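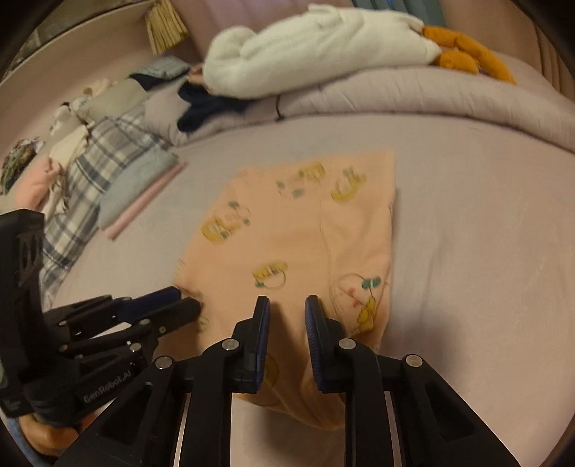 A fold of peach cloth between two rubber pads. Folding the washing is still the chore to beat.

Home Columns Kitchen Garden Letters About

4 min read

Last updated: February

My sister-in-law, Birdie Dunleavy, has a theory that you can judge any robot by whether you'd leave it alone with the airing cupboard. Never mind backflips, she says, never mind pouring a glass of wine for a man in a nice suit. Can it do a fitted sheet? I've pinched this test off her and I've been annoying people with it ever since.

So, can they do the chores yet? My answer is no, or at least not mine, and I say that as someone who would hand over a frightening amount of money to never pair another sock.

I spent a morning at Stallport last month, at one of those trade days where they give you a lanyard and a very small pastry. Urkik had an arm there lifting metal brackets out of a tray and setting them in a jig, and it was lovely to watch! It did 50 brackets while I ate the pastry and didn't drop one. Then I wandered over to the Pettigrew stand, where a two-armed machine was folding tea towels. The first was beautiful. The second it picked up by what it must have thought was a corner (it was the middle), and it spent ages holding this sad little tent in the air before the young woman running it leaned in and pressed a button.

I felt for it. A bracket is the same shape every time you meet it. A bit of cloth is a new shape every time you touch it, and it goes on changing while you're deciding what to do. You pinch it and a fold comes up between your fingers, fine, but is that one layer or two? Is there a sleeve underneath? My hands know this without asking me. I can fold a pillowcase while shouting up the stairs about shoes.

And then look at where the cloth lives. A real bed on a real washday has got a comforter on it, and a plush toy on top of that, and a heap of things down the side in every colour, some folded and some only sort of. Before you fold a single thing you have to decide what's washing and what's just there. The toy stays. The plaid blanket probably stays. Nobody at Stallport had a toy on their table, and I do think they should try it.

Birdie Zamora, who ran a hotel laundry before she retired (yes, I know two Birdies, it's a trial), thinks I'm being mean. She reminded me that the Zurnitz flatwork folder she had went through 2,860 sheets in a shift and never once asked for a tea break. Fair enough. But someone had to feed it, nice and square, and that someone had hands. That's my whole grumble, really. We've had machines for the easy half for years, and the person just gets moved to the awkward end.

I'd give it over 3 years before I let one near my spare room, and I'd want to see it on a duvet cover first, buttons and all, with the cat in it.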